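Scuffed metal bins for small odds and ends – line them or leave them?

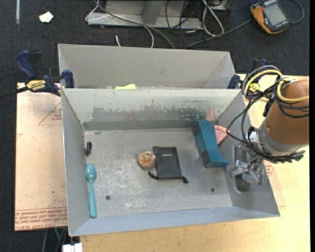 Page 2 of 2

Tane Prendergast
I have two gray metal bins with sloped sides, one behind the other on my bench. The front one holds small stuff: a teal spoon, a black drawstring pouch and so on. The floor is scratched up and there's a wide band of wear on the back wall where the surface layer looks scraped away. Would you repaint, or put in a liner? I don't want gray marks on the pouch.

Bevan Hollis
Liner. Wipe the bin out, let it dry, then cut a piece of felt or thin rubber to fit the floor. Paint won't last on a surface that gets things dropped on it. I did two bins at the Clovton workshop this way and changed the felt in May. Run a white rag over the back wall first – if it comes away gray, the wall needs covering too. Don't glue the liner down, you'll want to shake it out.

Quinlan
Just leave it, it's a bin. Put the pouch in a drawer.

Primulard
Agree with the felt. I'd cut openings over those small round holes in the floor if you ever rinse it, assuming they go all the way through.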